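木の天板と暮らす台所

流しの横の天板は、家の中でいちばん物が集まる場所である。洗い終えた皿、飲みかけの水筒、買ってきたままの袋。片づけた翌日の夕方には、もう元に戻っている。

寄木の天板は、手入れの手間を嫌って避ける人も多い。水を吸えば黒ずみ、熱い鍋を置けば跡がつく。それでも選ぶ人がいるのは、傷んでも削り直せるからだ。木工房のロールコム(Rollcombe)では、古い天板の研ぎ直しを年に93件受けている。持ち込まれるものの多くは流しのまわりだけが傷んでいて、窓際や奥の角は新品とあまり変わらないという。

傷みを減らすには、水のかかる側に置く物を絞るとよい。スポンジとカトラリーかごは流しの近くに残し、瓶や粉ものは離す。皿は乾いてから重ねる。毎晩、寝る前に乾いた布で一度拭く。油を塗るのは季節の変わり目で足りる。薄く塗って一晩おき、余分を拭き取る。厚塗りするといつまでもべたつく。

L字の台所では、角の使い方で作業のしやすさが決まる。奥行きがあるので、つい物を押し込みたくなるが、手前に引き出せない物はやがて使わなくなる。トースターや電子レンジのように動かさない物を窓際に並べ、毎日使う碗やマグは、そこから折れた側にまとめる。朝の支度で体の向きを変えるだけで手が届く。

食卓に出す前の皿も、置き場を決めておくと楽になる。ナイフとフォークを皿の上にのせておけば、そのまま運べる。
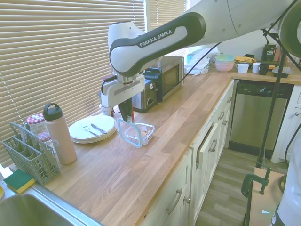

窓際の天板。白い皿の上にフォークとナイフ、左に淡いピンクの水筒と赤白チェックのふたの瓶。

瓶は中身が見えるものを選びたい。ふたの柄を変えておくと、似た中身でも取り違えない。残り物を入れるガラスの保存容器は、容量445ミリリットル前後が使いやすく、同じ形で5個あれば足りる。大きい容器は底に少しだけ残ったまま場所を取る。中身が減ったら小さい器に移し、空いた容器はその日のうちに洗う。

窓のブラインドも忘れずに手入れしたい。調理台に近い羽根には油を含んだほこりがつく。ぬるま湯で絞った布で上から順に拭き、最後に天板へ落ちたほこりを取る。天板を先に拭くと二度手間になる。作業は水曜の夜など、料理の軽い日にあてている家が多い。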